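Home News Classes Visit Shop Contact
Search this site Enter keyword Go
News > Press > Kelel Open Studios

FOR IMMEDIATE RELEASE

KELEL OPEN STUDIOS BACK IN DECEMBER, BIGGER, WITH FREE EASEL LOANS

Painters, printmakers and first-timers welcome. Doors 10 a.m. Wednesday at the old Gwynne seed warehouse.
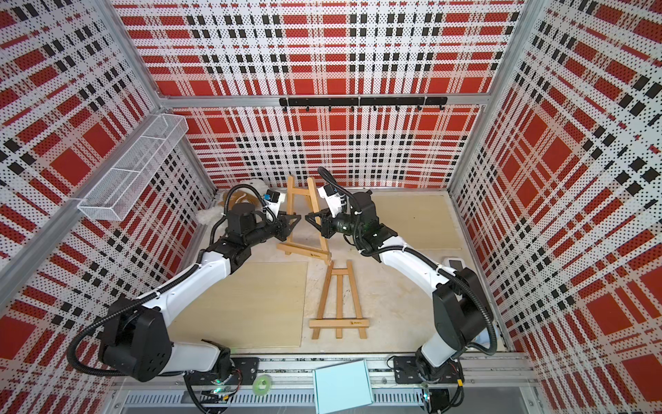
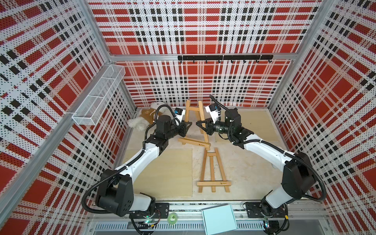
Red, white and black plaid panels in both photos; pale pine easel in the first.

KELEL — The Kelel Open Studios returns this December with 37 artists under one roof, up from 19 last year. Painting, print, paper, a little ceramics. Free to get in. No tickets, no sign-up for general entry, just come.

The event is put on by Wenomico, the art supply shop on Gwynne Street, together with the Warum Print Room. Both moved their winter classes into the warehouse this fall after the roof work finished. Parking on the river side only, please. The front lot belongs to the tire shop and they do tow.

New for this year — the easel loan. Anyone taking a class can check out a tabletop or standing easel for the whole month, free, with a card on file. Wenomico has set aside more than 500 dollars' worth of paper and primed board for loan customers too, first come first served. Return everything by the last day of the month or the card gets charged.

"Every year people tell me they'd paint at home if they had something to paint on," said Victor Temba, owner of Wenomico. "Kitchen table, flat, neck hurts, they quit. So take an easel. Bring it back clean, or clean enough."

Temba will teach the opening morning class himself, Watercolor for the Impatient, three hours with a break for coffee. Bring a jar and an old towel. Paint is provided, brushes are provided but if you have a brush you like bring that one.

Also on the schedule:

Linocut cards with Warum Print Room. Drop in, 1 p.m. to 4 p.m. Kids over eight OK with an adult.

Portrait table. Sit for a painter, keep the sketch. Pay what you want.

Frame repair. Small frames only, no glass cutting this year.

Evening talk on pigments, 7 p.m., upstairs. Stairs only, sorry, but the talk will be played on the speaker in the downstairs hall and there's seating their as well.

Artists' work is for sale all day. Most sellers take cards, a few are cash only. Wenomico keeps no cut of sales. Table fees cover heat and cleaning.

Food from the Gwynne Bakery cart starting at 11. Soup, rolls, the plum cake while it lasts.

Table spaces are full but there is a waiting list with 3 names on it, so it's worth asking. Artists on the list will hear by phone the weekend before. Please dont email photos of work until you have a spot confirmed — the inbox can't take it.

Press are welcome from 9 a.m. for a walk-around before doors. Interviews with Victor Temba and exhibiting artists by arrangement. Ask at the Wenomico counter or call the shop during opening hours.

ENDS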